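Our bouldering hall in Bridside finally has its new competition wall and I have been grinning since breakfast. A few posts on it, because I can't keep this to one!

The wall is by Virnero, a small firm I'd only known for training boards. It runs to 398 square metres, with a steep prow in the middle and a proper slab on the left (slab fans, we have been heard).

Elli Valtonen set the opening round. 40 problems, eight of them kept back for the final. Number six had a sideways jump to a big round volume and I fell off it all evening, very happily.
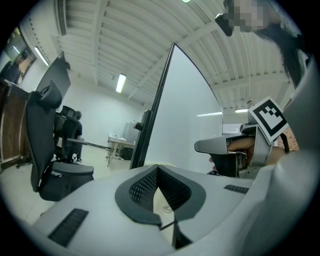 Is the new wall only for people who compete?

It's open to everyone with a normal day ticket, and the easiest circuit starts with both feet a step off the mat.

What I love most is the texture. The old panels had gone so shiny that you could skate down them. Now you can stand on nothing much and trust it – my calves are still complaining.

The Clirmont lot came over for the first round and took half the places in the women's final. Brilliant climbing, and they shared all their beta with our juniors afterwards.

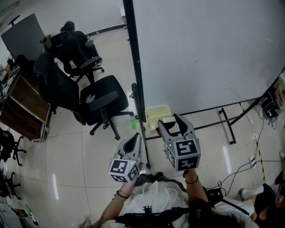 Out on the tiled floor, both hands full.

Also pleased about the holds. We have 2,242 of them now, counting the older Salminen sets, which have been washed and sorted by colour at last. The yellow slopers are back. I missed them!

Next reset is after New Year and the prow gets stripped first, so if you have a project up there, get on it this week. Mine is the purple one with the heel hook – come and shout at me.

26 Dec 2022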